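Lurkelel Play Kitchen Group – Minutes
October 9, 2026
Present: Charoen Siriwan (chair), Yupin Limsakul (minutes)

1. Steamer set
The set was reviewed on the table. The buns stay stored in the basket. Siriwan asked that the lid be laid flat next to the basket during setup.

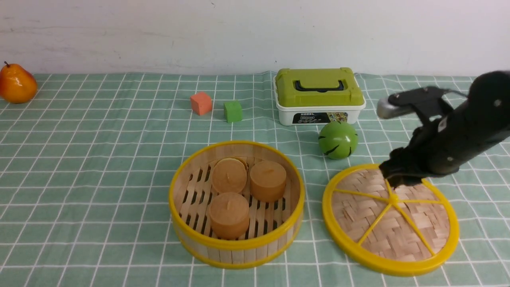 Item 1: steamer with buns, lid to the right.

Limsakul reported that the upper and lower bands are to be wiped at the end of each session. The slats are to be brushed only. Agreed. 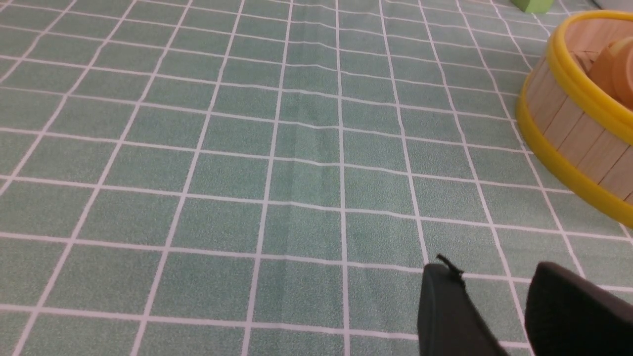

2. Tablecloth
The cloth does not lie fully flat. A fold runs through the middle and the grid lines bend where it crosses them. Ironing on low from the back was proposed – Limsakul to test one corner first. The steamer stays near the center of the table, and the front left corner is to be kept free for sorting. 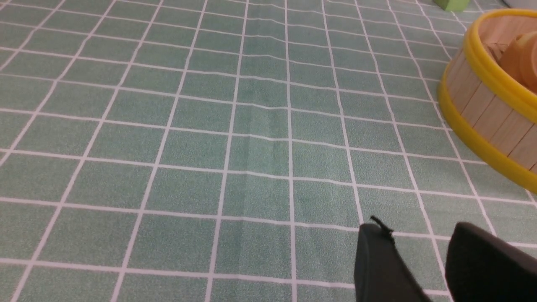
Replacement with a heavier cloth was deferred until the Ometti price list arrives. The present cloth remains in use through October.

3. Other items on the table
The storage case with the lime-green lid stays at the back, near the wall. The orange and green cubes and the artificial pear have no assigned container. Siriwan proposed keeping them in the case.

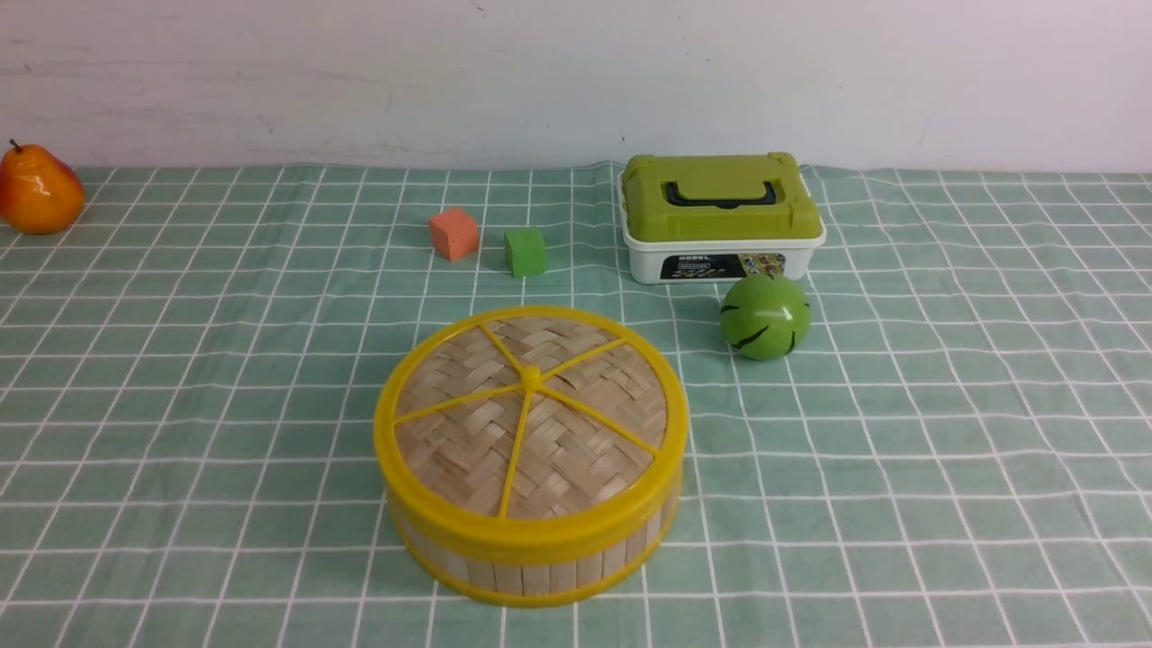

Limsakul objected that the case should be kept for the steamer set, and that a cloth bag would do for the cubes. Left open.

4. Actions
Limsakul: ironing test, cloth bag.
Siriwan: shelf label for the case, Ometti price list.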